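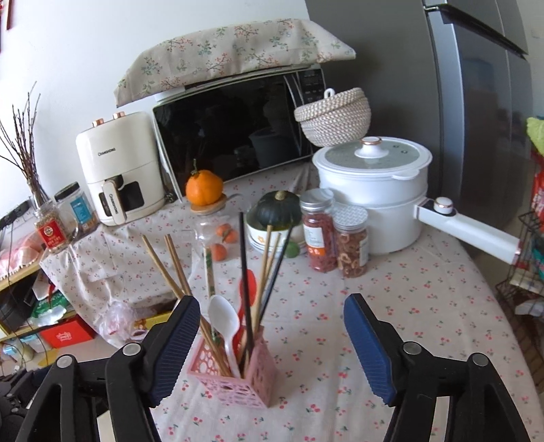 Igor Kadlec, research fellow, household studies group, Ostbridge

Home Journal Issues Authors Contact
Search this site Enter keywords Go

4.2 The shared utensil basket

We came to the table rather late in this study, having spent most of our first May in cupboards and drawers, and I am glad that we did get there in the end, for the table is where a good many households in Stollura keep the things they reach for most. Figure 3 gives a fair idea of what we mean by a mixed basket. Spoons and chopsticks stand together in one pink plastic holder with pierced sides, and the chopsticks are of several kinds, black ones next to light wooden ones, with a brown pair leaning out to the left.

Figure 3. Mixed utensil basket on a cherry-print tablecloth, with a lidded glass jar and a pumpkin in a bowl.

Of the 233 households that answered our long questionnaire, 110 told us they kept such a basket within reach of the diners (the others preferred a drawer, or laid out each place separately). Many wrote warmly, and at some length, about why they would never sort theirs by color or length. You take what comes to hand, one respondent wrote, and if it doesn't match, you eat with it anyway.

We also asked what else shared the table between meals. Fruit was a common answer, and so were jars and seasonal vegetables. The orange fruit resting on the wooden lid of the jar in Figure 3, and the dark green pumpkin sitting in its own white bowl, fit well with the habit we call "soft storage," to which we return in Section 4.3.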